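How to Test a Gripper Before You Believe the Spec Sheet

By the Prekley workshop desk
January
14 comments | 96 shares

Every gripper page promises the same thing: soft handling, firm hold, quick setup. I have stopped reading that part. What follows is the routine I use when a new parallel gripper comes in and I have to decide whether it stays on the arm or goes back in its box. It takes an afternoon. I used it most recently to compare a Ladetti two-finger model with the Mutalex we already had, and I did not come away convinced that the more expensive one earned its price.

Step one. Mount it and leave the software alone

Bolt the gripper to the wrist flange, route the cable so it can't snag on the last joint, and run the arm through its full range by hand before you power anything. Vendors like to send a "starter profile" with their own speed and force numbers. Don't load it yet. You want to know what the hardware does on plain settings, and a tuned profile can hide a sloppy finger for weeks.

Set the tool center point yourself. The Ladetti paperwork gave an offset that was 3 mm wrong for our fingertips. The Mutalex sheet was right, I'll give them that.

Step two. Pick an object that can embarrass it

Demo videos love cubes. A cube has flat sides and will sit politely between two flat fingers all day. Use something long, curved and a bit slippery, and put it in a dish with a raised rim so the fingers have something to run into. We use a bread roll on a blue plate. Place it at an angle, off to one side of the plate, so the gripper has to turn to match it.

Step three. Check the approach at low speed

Open the fingers, bring the arm down slowly and stop short of the plate. Look at where the fingertips are compared with the rim. If one of them is going to land on it, fix that now. People skip this and then blame the gripper for a bad pick that was really a bad path.

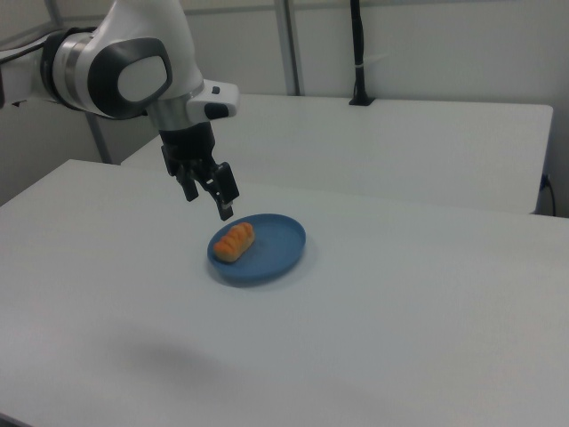 Fingers open, with the right tip just above the rim of the plate.

Look from the side as well as from above. A path that seems clear from one angle can put a finger straight into the dish from another. If you only have one camera, stop the arm and walk around the table.

Step four. Close, lift, hold

Start at the lowest force setting and go up one notch at a time until the object lifts. Write down the first setting that works and the first one that leaves a mark. The distance between those two is the only "delicate handling" figure I trust. If they are the same setting, you have your answer.

Then hold the object in the air while the arm swings side to side. Plenty of grippers can pick. Holding through a quick stop is another matter, and you won't find it on the product page.

Step five. Repeat until you're bored, then keep going

Ten clean picks prove nothing. I set the run at 1,000 cycles and moved the object a little each time. The Ladetti managed 857 good ones. That may sound fine until you imagine standing next to it for the rest. Most of the misses came from the fingers closing too high and squeezing the object out – a tip shape problem, as far as I can tell, and no firmware update is going to fix a tip shape.

Log every miss with a word or two on how it failed. "Slipped," "hit rim," "closed on air." A bare success rate won't tell you whether to change the pads or the path.

Step six. Swap the controller, if you can

I ran a shorter set again on a Bermúdez controller. The vendor had told me to expect a big improvement. I saw slightly quicker closing and the same misses in the same places. If your results don't change with the controller, stop shopping for controllers.

What I'd buy

For light, odd-shaped items, I'd keep the Mutalex and spend the difference on better fingertips. I may try the Ladetti again with longer pads – on loan, though, and with the return label already printed.

14 comments | Share this page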